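The Square Peg Problem, Revisited
At the Gedarel lab, a robot is learning the one skill every toddler resents being taught

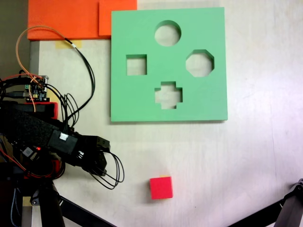 Four holes, one cube

The red cube belongs in the square hole. You know this. A two-year-old knows this, or will after a few minutes of trying the circle and some shouting. The robot at Gedarel has to work it out with a gripper, a great many cables, and a piece of software called Voklow that has strong opinions and is often wrong.

The toy is a green foam board with a circle, a square, an octagon and a cross cut through it. It could have come out of any playroom. Foam is a rotten material for this kind of work, and that was the attraction. Metal test pieces, the sort engineers have been pushing into metal holes for decades, either go in or they don't. Foam squashes. Push a cube against the edge of a foam hole and the foam gives a little, the arm's readings look encouraging, and a naive program congratulates itself while the cube sits there crooked.

"The board lies to you," one of the researchers told me, with the weariness of somebody who has been lied to by a board since July.

Learning from the almosts

The usual way to teach a robot a chore is to have a person steer it through the motions many times, save the good attempts, and throw out the bad ones. The robot then copies what it was shown. This goes nicely until something slips, at which point the robot finds itself in a situation that appears in none of its lessons. It has only ever seen success, like the child of very boastful parents.

Voklow keeps the bad attempts. More exactly, it keeps the part of each bad attempt between the first wrong touch and the moment the person steering gives up or sorts it out. The team calls these stretches "almosts." A second piece of software, Bae, goes through them and marks which way the cube should have moved. The robot trains on both sets, the clean runs and the corrected flubs.

There is a knob for how much of each to feed it. Too many clean runs and the arm is graceful and helpless. Too many almosts and it becomes a worrier, nudging and backing off and nudging again above a hole it could have simply dropped the cube into. I watched it in this mood. It was like watching my uncle park.

The best mix so far is 3 almosts for every 5 clean runs. Why those numbers, I asked. There was a pause. The paper will say they were chosen by testing. A fuller account would mention a whiteboard and an argument.

What the numbers say

With the board moved to a new place before every try, the old method put the cube through the square hole in two tries out of seven. Trained with almosts, the same arm managed five out of seven. The team would like you to know that they consider this a small test. They would also like you to know that it is more than twice as good, and they said the second part faster.

The misses are instructive. Most of them happen at the octagon, which from certain angles is close enough to a square to tempt a machine that isn't paying attention. The cross gives less trouble than I expected.

Speed is another matter. The copycat robot is quick, including when it is quickly wrong. The new one takes longer over each try and makes small searching motions around the rim that look thoughtful and are mostly arithmetic. Anyone hoping to put this on a packing line will want it to think less visibly.

The competition down the hall

A rival project in the same building, Velex, skips the human lessons and lets the program practice in simulation, where foam can be squashed for free. Its people are friendly and slightly smug. Their trouble is that simulated foam behaves like foam as described by somebody who has read about it, and an arm that does beautifully on the screen can arrive at the real table and lean on the board as if it were a bar.

The two groups have talked about joining forces, with practice in simulation first and real almosts afterward. They agree on the idea. They have not agreed on whose name goes on it.

For now the work goes on at the gray table. The next test swaps the cube for a cross-shaped piece, which has to be turned to the right angle as well as put in the right place. The person who'll be steering the arm for those lessons tried it by hand first, and missed.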